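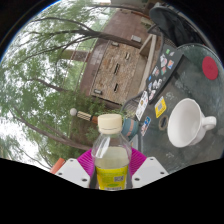
Yellow label, pale drink, empty mug. Lunch, more or less.

Quick one, laptop battery on 13 percent and I've got a bag to pack. Moved work outdoors at the Petilard this week, out on the deck, and I'm never going back to a desk. Well. Until it rains.

The drink first as people always ask. Bottled, cloudy, a bit sour, from the little shop by the Prerero bus stop. I like it warm, which I'm told is wrong. Coffee before it, always in a proper mug – can't be doing with paper cups.

Stickers next. Yes there are alot. No I don't know where half of them came from, mostly the Virero meetup in March, and I've still got a drawer full at home. If you want some, email me. Postage is on you.
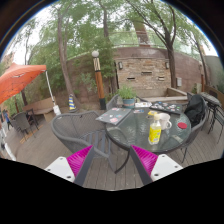
The office, with plant.

Round tables are rubbish for two laptops by the way. Everything ends up in the middle, papers at the back, and you reach over it all for your drink. Wicker chairs are comfy for an hour or so, then you get the pattern on your legs. Bring a cushion.

Still 2000 words to write for the Gunawardena thing, 137 done. Might be back out tomorow if it's dry – same table if I can get it.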